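Erketell opens up its belt-threading cell at Muston, and shares how it is kept running

Erketell is delighted to share the full set-up and care routine for Dremus, the two-armed robot cell at our Muston workshop that practises handling belts and jeans. The notes are free to read from July, and we hope other small teams will get plenty of use out of them!
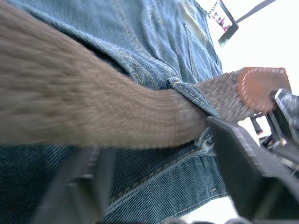
Wrist cameras get the first check of every session. Marthinus Potgieter, who looks after the cell, opens and closes each gripper and watches the view for drift. He then goes in close by hand, with the jeans and belt right up against the fingers, because a braided strap with a stitched leather tip shows a soft focus straight away. The whole check takes 9 minutes.

Next come the wrist bolts, the cable loops and the finger pads. Pads are swapped after 124 sessions, and the log now stands at 2,203 sessions – all on the original arms.
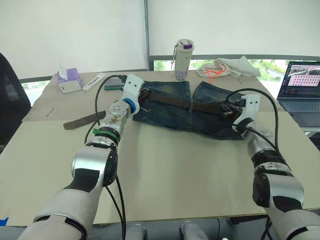 Cables need the most patience. Each one must have enough slack for a full reach, yet stay clear of the cloth, and our first four layouts all snagged sooner or later. The fifth has been a joy.

"I love that you can look after it with a hex key and a bit of time," said Ngaio Maihi, who wrote the notes. "We've put our mistakes in too."

Quinlan, our workshop partner, will host a copy of the notes and answer questions about spare pads.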